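4. Cups, coasters and the tabletop

Read this section before you set out any drinks. It covers the Durilcombe white-topped table and the ring coasters sold with it. The sales leaflet calls the top "carefree." We would not go that far, and the steps below assume you would like it to stay white.

4.1 Before first use

1. Peel off the shipping film, starting at a corner. If it tears, warm it with your hand and try again. Do not use a blade.
2. Wipe the top with a damp cloth and dry it.
3. Leave the table bare for 20 minutes.
4. Check that it stands level. A cup that sits slightly crooked on its coaster usually means a short leg, so adjust the feet before you blame the coaster.

Note: The Fustov finish is rated for 2,000 wipes. We don't know who did the wiping, or how hard they pressed. Treat the figure as a rough promise and use a soft cloth.

4.2 Placing the coaster

1. Put the coaster down flat, well in from the edge of the table. The middle is best for a cup that more than one person will reach for.
2. Press lightly on opposite sides of the ring. If it rocks, turn it over and check for crumbs.
3. Lift it to move it. Dragging grit across a white top leaves gray marks, and the marks do not always come out, whatever the bottle of cleaner says.

The coasters come in several colors and all work the same way. A strong color such as red is easier to find on a white table, and that is the only advantage we can vouch for.

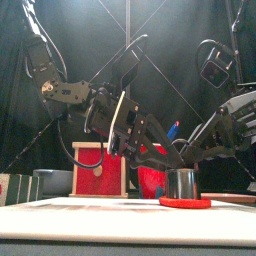

4.3 Placing the cup

1. Wipe the base of the cup. Small metal cups pick up drips that you will not notice until they have dried into a circle.
2. Lower the cup straight down onto the coaster. Let go only when it has stopped moving.
3. Look at it from the side. If it leans, lift it and start over.
4. Fill it after it is in place, and stop well short of the rim.

CAUTION: Metal cups carry heat. With a hot drink, the rim and sides can be too hot to hold. A coaster helps the table and does nothing for your fingers.

Note: Some owners say a ring coaster "locks" a cup in place. It doesn't. A light cup will still tip if you catch the rim – an empty one especially.

4.4 Cleaning up

1. Take the cup away first, then the coaster.
2. Dry the spot under the coaster, even if it looks dry.
3. For a stubborn ring, use Caron paste on a damp cloth, wait 4 minutes and rinse. Try it on the underside first. It worked on our tea stains and made no difference to beet juice.

Replacement coasters are sold by Ukbridge in packs of 6. Shades may vary between packs. See section 5 for adjusting the feet.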